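Fletell Library Adds Evening Hours

Last updated: Oct 22, 2018

The Fletell Public Library will stay open until 9 p.m. on weekdays -- a change requested by 700 cardholders.

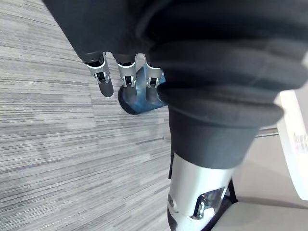

New borrowing limits

Members may now keep books for 5 weeks and renew them 3 times. Films remain on a shorter loan.

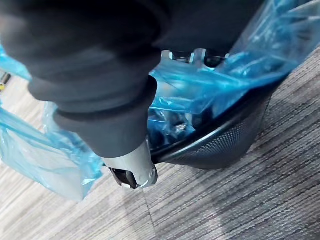

A dark gray fabric sleeve, with silver metal below the cuff.

The Drovby branch keeps its present schedule.

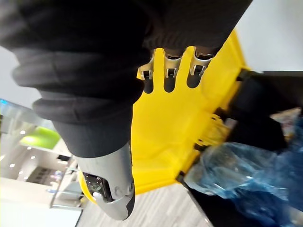 Parking

The Agudelo Street lot is free after 5 p.m.

48 shares | 3 comments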